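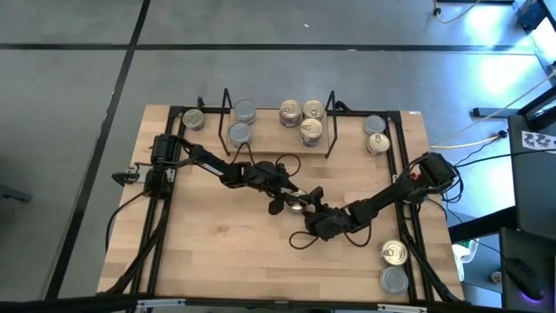
*Short cans, lids up, on the butcher-block table.*

## Tins, tins, tins (and a bowl of something creamy)

Sun 1 September

What a turnout for the Prikesby store cupboard! We asked for short tins back in April, when the shelves were looking thin, and you have been wonderful ever since. The tally now stands at 76, with 48 of those coming from the Utach collection point alone, and Anikó Veres has already asked for more labels. The low wooden rack is proving a real treat to use, because you can see every lid at a glance and the older tins don't vanish behind the new ones.
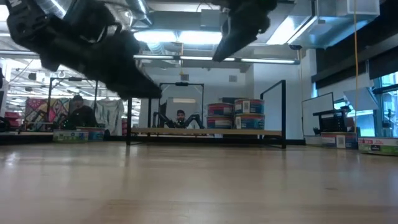
Stacking is the next thing to get right, and I've become very fond of it (ask my family). Short tins want a flat, shallow rack, and taller containers are happier on something long and low where you can reach them without stretching. The pale bench with the black frame suits them very well: red and blue-and-white containers, two high, labels on show, and plenty of plank left over. I wouldn't go above two. Three looks splendid until somebody leans over for the one at the bottom.

Now, the bowl. Several of you asked what to serve with tinned fruit, and a clear glass bowl of something thick, white and creamy gets my vote every time. Glass lets everyone see how much is left, and it sits nicely in the middle of a wooden table with spoons all round!
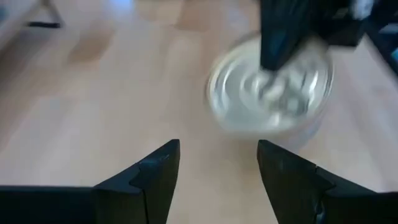 Ildikó Sárközi wrote in to say that she'd skip the cream altogether and use thick yoghurt with a little honey, and that 8 tins of peaches did her whole street party with it. I tried it on Friday and had seconds.

Back at the rack, grouping by lid colour works a charm. Gold lids go together on the right in a tight block, the blue-gray tops keep to the left, and a gap in the back row tells you where the next tin goes.

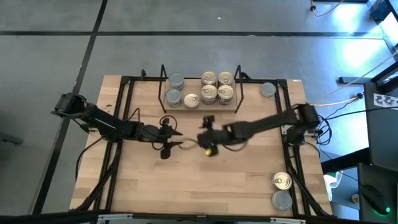
## Still wanted

- Fruit in juice, any size
- Beans and chickpeas
- 4 more clear bowls, if you have any to lend

Drop things off with Attila Boros at the Utach point, or leave them in the porch at Prikesby with your name on the bag.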